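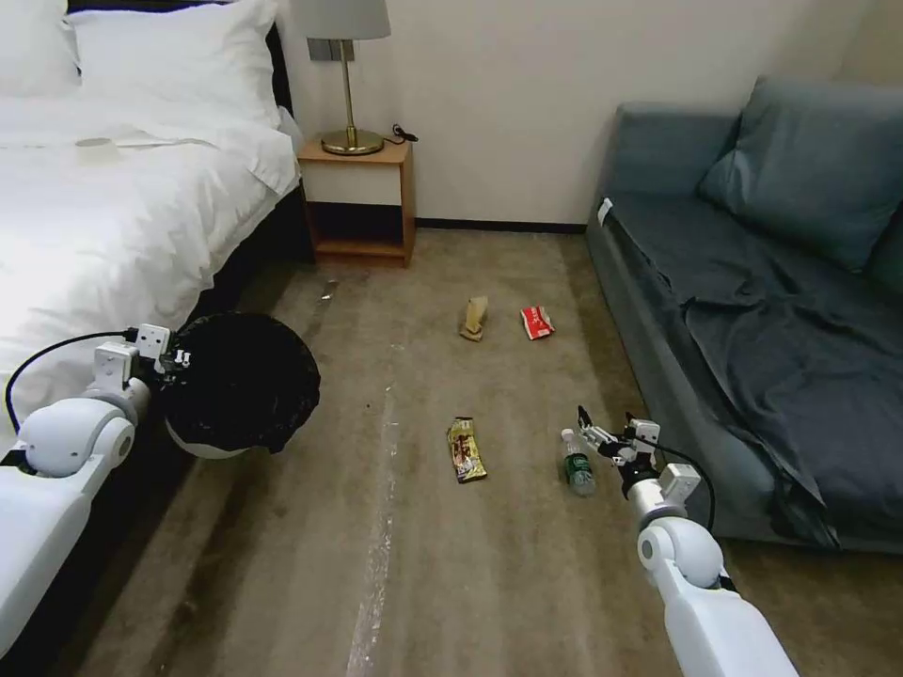 Figure 7.1 A bed with white linens and a wooden nightstand.

Chapter 7
Linen Supply and Room Standards

Lodging properties depend on a steady supply of clean linen. A property must own enough sheets, pillowcases and towels to dress every room while other sets are being washed or held in storage. The quantity needed to dress all rooms once is called one par. Most of the calculations in this chapter begin with that figure.

The Forberg, a hotel with 39 rooms in the town of Mondport, serves as the case study. When Ans Verbruggen became executive housekeeper, the October inventory listed 3163 pieces, of which more than 200 were stained or torn. Her first report recommended that worn items be recorded at the time of sorting and replaced within 30 days.

Section 7.1 defines par levels and explains how they are set. Section 7.2 compares an in-house laundry with a contract service. Section 7.3 returns to the Forberg and follows its linen budget through one year.

Key terms: par level, linen inventory, discard rate, contract laundry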